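Wanted: parents and toddlers for a home play and language study in Wuscombe
34 shares 3 comments
Last updated: March

The Papadopoulos Center for Early Learning is looking for families with a child between two and four years old to take part in a study of how children pick up words for shape, color and position during ordinary play at home. We have places for 49 families. Sign-up stays open until the places are filled.

Most of what we know about early shape words comes from children sitting in a quiet room with an adult they met ten minutes ago. We want to hear what gets said on the kitchen floor, with the radio on and a sibling interrupting. You don't have to teach your child anything or prepare for our visits. If your child would sooner put the toys in a shoe, that is fine with us.

What you would do

You would take part for four months. At the start, one of our staff comes to your home, explains the study, and goes through a short word checklist with you. The visit takes an hour. After that we ask you to play with your child for 15 minutes, three times a week, and make a sound recording of each session on a small recorder we lend you. You choose the toys. Building blocks, puzzles, cups and pan lids all work.

Once a month you fill in the word checklist again, on paper or online. At the end we come back for a second visit and collect the recorder.

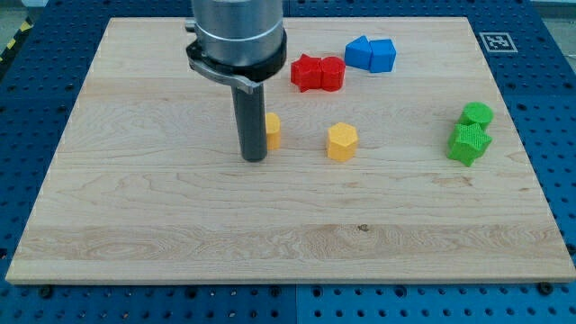 Colored shape blocks on a wooden board, with a robot arm above

Contact for families: Ulises Mosquera, Family Studies Coordinator

Who can join

Your child should be at least two and not yet four on the day of the first visit. You should live in Wuscombe or within a half-hour drive of it. Any parent, grandparent or other adult who looks after the child most days can be the one who plays and records, but please keep it to the same person for the whole study if you can.

Families who speak Spanish at home, or Spanish and English mixed, are very welcome. We have staff who can do the visits in either language, and the checklist comes in both. For other home languages, call us first so we can see whether we have someone to transcribe the recordings.

Twins can both take part and count as one family. Children with a hearing loss or a speech delay can take part too. Please mention it when you sign up so we can plan the first visit properly.

Payment

You get $34 after the first visit and $34 after each monthly checklist. Payment is by check or gift card. If you decide to stop early you keep everything you have been paid up to then, and you don't have to tell us why.

Privacy

Recordings are stored under a number, without your name. Only the study team listens to them. You can ask us to erase any session, or part of one, at any time before the second visit. The results will be published as group figures, and no child will be identified.

How to sign up

Call the center between 9 a.m. and 4 p.m. and ask for Ulises Mosquera, or leave your name and number at the front desk. We will call back and ask a few questions about your child's age and who lives in the home. If the study is a fit, we book the first visit on that call. Evening visits are possible.

Questions about how the study is run, or complaints, should go to the center's director, Arnulfo Cárdenas, at the same address.

3 comments

This site uses cookies to remember your settings. By continuing to browse you agree to their use.

Get our monthly family newsletter. Enter your email to subscribe.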